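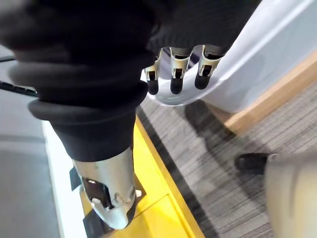
March, a little after six in the morning

Slept badly again, and this time I can blame the magnesium, or the lack of it. Mitsuko Amano swore to me over the phone that the powder would put me under in twenty minutes. I took it at ten. At half past one I was in the kitchen eating crackers and reading the back of the tub, where it says "may support restful sleep." May. So may a brick.

I don't want to be unfair to Mitsuko. She sleeps like a log and would sleep like a log on a gravel driveway. She started on the powder in the fall, she slept well, and she put the two together. But she slept well all summer too, and I know this because I was in the next room at the lake and heard it.

Anyway I have been thinking about this whole business since the talk at the library, and I want to get it down before I forget the annoying parts. Nanami Yoshida had talked me into going. It was called "Mastering Your Nights" and the speaker was a man from an outfit called Costonitz that sells sleep coaching over the phone. Free to attend, which should have told me something. There were cookies, decent ones, with the oats.

He opened by asking who in the room got eight hours. A few hands went up. He looked at the rest of us like a dentist. Then he said that people used to sleep wonderfully before electric light and that all our trouble started with the bulb. I have heard this one before and I never know how they know it. My grandmother grew up without a bulb in the house and what she mostly remembered about nights was being cold, sharing a bed with two sisters, and a rooster with no sense of time. She had a low opinion of the old days and a high opinion of her electric blanket.

I put my hand up and asked how anybody had measured it. He said that was a great question. He did not then answer the great question. He went to a slide with a moon on it.

The numbers bothered me most. He said his company had surveyed 2,000 people and that nearly all of them felt more rested after the program. Hatsue Nagano, sitting behind me, asked if these were 2,000 people who had finished the program, and he said yes. And how many had started it? He didn't have that in front of him. Good for Hatsue. If you only ask the people who stayed to the end of the meal, you'll hear that the meal was fine. I said so to Nanami in the parking lot and she said I could find something wrong with a sunrise. Possibly, but nobody has tried to sell me one at a monthly rate.

The monthly rate, for the record, is $161. I wrote it on my hand so I wouldn't be accused of exaggerating later.
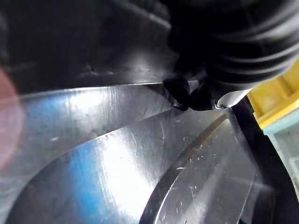
What I can't shake is that some of what he said was probably right, and it came in the same tone of voice as the rest. Get up at the same time every day. Don't lie there for hours fighting it. Lay off the coffee in the afternoon. My doctor told me all of that in one visit and didn't need a moon. If you take three sensible things and pour a gallon of nonsense over them, the customer goes home, does the sensible things, feels somewhat better, and thanks the nonsense.

Yasuo Chiba has the ring. He got it for his birthday and now we all have to hear his score. He came by for the hedge clippers yesterday and told me, standing on the mat, that he'd had a terrible night. I said he looked fine. He said he'd felt fine too, until he checked. I asked him to say that again slowly and he got short with me. But I mean it. The man woke up rested and a piece of jewelry talked him out of it by breakfast. He also says it can tell when he is dreaming. From his finger! I'd like to see how, and I'd like to see it from someone who isn't in the ring business.

He kept the clippers, I notice.

Ayantu Chala is the only one of them I half believe, because she tried to catch herself out. She did what I keep telling people to do. She wrote down every night whether she'd had the cherry juice or not, and how she felt the next morning, and she kept it up for 17 nights. By the end she couldn't see any difference between the juice mornings and the other ones. She knew which nights were juice nights, so it isn't perfect, and 17 isn't many. But she went in hoping it worked and came out saying it didn't, and I trust that kind of report more than the other kind. She still drinks the juice. She likes it.

So I thought, all right, put up or shut up. I dug out the green notebook with the Hurka stamp on the cover (the feed store one, mostly blank except for a list of bulbs I planted the year the drain backed up). I've ruled it into columns. Time to bed, time up, powder or no powder, how I feel at breakfast out of ten. I am going to flip a coin each night so I can't pick the nights I already feel sleepy and then give the powder the credit. I'd have somebody else mix the glass so I wouldn't know, but I live alone and the cat is no use.

The how-I-feel number worries me. I gave this morning a four. Then the coffee was done and it seemed more like a five. Then I remembered I have to ring the water company about the Fatton Street bill, and it went down to a three. Which of those was my sleep? I've left it at four and written "before coffee" at the top of the column, and that will have to be the rule.

I looked up the magnesium too, for balance. I found a page that said 1,000 years of healers couldn't be wrong. Of course they could! They bled people for a good deal longer than that. I found another page that was much more careful, and said maybe it helps a little in some people, and that the studies were small and not very good. That is the one I'd bet on, and it doesn't make much of a phone call.

Called Mitsuko back at seven, since she's always up. I told her about the coin and the columns. She said that doubting it was keeping it from working. I asked what the powder was for, then, if believing did the job. She said I was being difficult and that she had to let the dog out.

She'll want to know how it goes, though. She asked me twice what I'd put for last night.

Later, after lunch. Nodded off in the chair with the radio on, forty minutes by the stove clock, no powder, no juice, no coach. There isn't a column for that. I've added one.

Need: stamps, cat litter, the Onishi catalog back to Hatsue, my clippers.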